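The Kitchen Test
By Elspeth Guthrie
July 28, 2023

Ask anyone who builds robot hands what they lose sleep over and you'll hear about drawers. Drawers, bowls, and whatever is sitting at the very back of the counter. I have been writing about grippers for long enough to have watched plenty of them pick up foam blocks on a clean bench, and I enjoy it every time, but a kitchen is where I want to see them. Things lean on other things in a kitchen. The bowl you want is in the drawer, the drawer is half open, and the wall of the drawer is exactly where your wrist would like to be.

So when Ute Brinkmann invited me to spend a week at Gendmont, where her group was putting two hands through the same set of chores, I packed a notebook and said yes before she had finished listing the chores.

The two hands could hardly be more different. The Anghel has several jointed fingers that curl around whatever they touch. The Sturell is a parallel gripper, two flat jaws that slide together and apart, and it has been the safe choice in labs for years. Both bolt to the same wrist. Both talk to the same controller, a Flondeo, which Brinkmann picked because it let her cap the closing force on either hand with a single setting. Everything else stayed put: same arm, same counter, same operator.

"I wanted to change one thing," she told me. "You would be amazed how hard it is to change one thing."
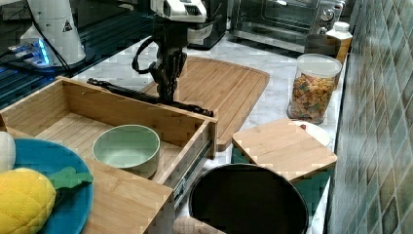 Getting into the drawer

The first chore sounds like nothing. Reach into an open drawer, take hold of a small ceramic bowl by its rim, lift it out, and set it down on the cutting board. The Sturell is good at rims. One jaw goes inside, one goes outside, squeeze, lift, and you have a bowl. What it doesn't like is a bowl that has been pushed against the side of the drawer, where the outside jaw has nowhere to go. The operator has to nudge the bowl over first, and every nudge is a chance to jam it in the corner.

The Anghel handles the same bowl by spreading its fingers inside the rim and pushing outward. I had never seen that done on a glazed bowl and I will admit I leaned in - it looks so wrong, like picking up a cup by yawning - but it worked far more often than I would have bet. The trouble comes with letting go. Curl the fingers back too fast and one of them catches the rim on its way out, and the bowl goes for a little walk.

Brinkmann's log for the week ended up at 525 attempts over 5 days, with the operator swapping hands at lunch so that neither one always got the fresh morning shift. A swap took four bolts and one connector. The arm then had to be told the length and weight of its new hand, and on the first day somebody skipped that part and the Sturell came down on the counter with a knock I can still hear.

Cameras, and what they miss

I had expected the hands to be the whole story, and then I spent an afternoon looking at video. The group had been trying several camera views, and each one had its fans. A view from overhead makes it easy to judge where the hand is over the board. It is terrible at telling you how high.

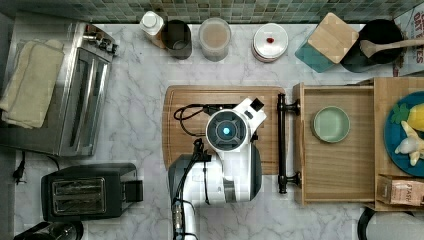 Judging height is where the operators kept running into trouble, with both hands. From overhead, the wrist is big and the fingers are small and tucked underneath it, and the last inch before contact is guesswork. Add a view from the side and the last inch gets easier, but now the arm is in the way of half the counter. Brinkmann's operators settled on flipping between the two, overhead for the approach and side for the grasp, and after a day of that their times came down on every chore.

The controller got its share of attention too. The Flondeo lets you choose how quickly it reports finger position back to the operator, and the group had left it at the slow setting for the first morning without noticing. With the Sturell it made almost no difference, as there is only one number to report: how far apart the jaws are. With the Anghel it was like wearing someone else's gloves. Turning it up to the fast setting was the single biggest improvement of the week, and it cost nothing.

Long, thin, awkward

My favorite chore was the last one on the list. Hold a long, thin tool level and move it across the counter without touching anything. A parallel gripper pinches a rod at one spot, and if that spot isn't close to the balance point, the heavy end droops. Tighten the jaws and it droops more slowly. A hand with several fingers can wrap the rod and hold it along a short length, which gives it something to push back with.

That's the theory, and on most runs the Anghel bore it out beautifully. It did badly when it had to pick the rod up from a flat surface first. Fingers that curl need room underneath, and a rod lying on a counter offers none. The Sturell just slid its jaws down either side and took it.
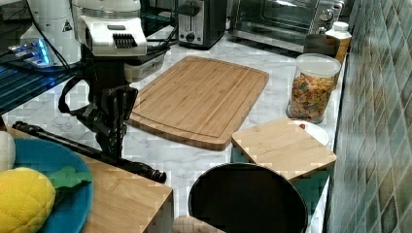
Which hand would suit a small lab that can afford only one?

The Sturell, if most of the work is lifting things off flat surfaces, because it is simpler to set up and easier for a new operator to learn. A lab that spends its days on bowls, handles, and long tools will get more from the Anghel, provided it budgets time for training.

Training is the part I'd underline. The best Anghel operator in the group had more than 61 hours on it before I arrived, and the difference between her runs and a newcomer's was huge. With the Sturell, a newcomer was nearly as good as anyone else by the end of the first day. I tried both myself. I got the bowl out on my third go with the Sturell and not at all with the Anghel, though I came close enough to want another turn.

Brinkmann plans a second round in October, with softer fingertips on the Anghel and narrower jaws on the Sturell, and a wrist camera if the mount arrives. She also wants to close the drawer partway. I have asked to come back for that. 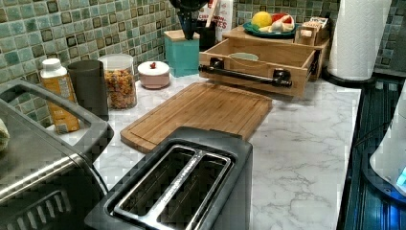
The counter, with the cutting board laid flat and the pale green bowl behind it.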